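Forum > Learning from demonstration > Collecting data

Topic: How many demos per task in a sim kitchen?

dizon_d
Posted Thursday
We're building a set of teleop demos in a simulated kitchen, Franka arm, marble slab on a wooden counter. Plan was 200 per task with the clutter shuffled each time. The task I'm stuck on is bringing a bottle over a bowl and tipping it.

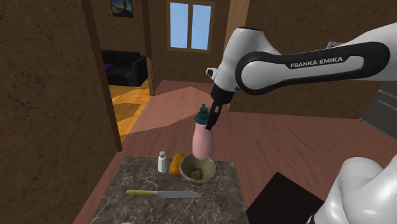
My worry is the tilt. Three operators, and each of them starts turning the wrist at a different height. Do I keep all of that or make them follow one script?

Brarnen
Keep it. If everyone does it the same way the policy falls over the first time the bowl moves.

Aaliyah McIntyre
Disagree. We kept everything at Trastmont and the policy averaged two styles into one that missed the bowl. Pick a style, then vary the objects. I'd take 200 tidy demos over 2000 mixed ones.

Brarnen
That sounds like a fault in your model, not your data. Which one was it?

Aaliyah McIntyre
Plain behaviour cloning. Fair point, but he hasn't said what he's training either.

dizon_d
Same, plain cloning for now. Here's the other problem, from the second camera. The arm hides a lot of the counter.
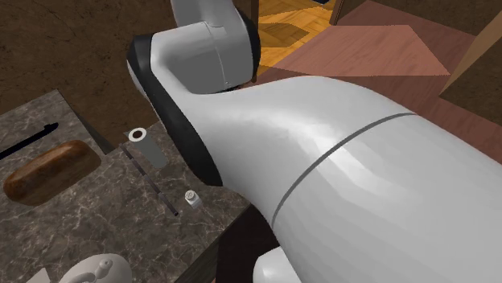

Arm over the utensils, bread and teapot further left.

famthorpe
Add a wrist camera before you record any more. We had to redo 4 tasks over that.

Diane Chisholm
Can't you replay the saved states and render from a new camera? It's sim. No need to redo anything.

famthorpe
If you saved the states. We only saved video.

dizon_d
States are saved. Will re-render tonight and split the demos by operator, then train on each lot.

Brarnen
Train one on the full set as well please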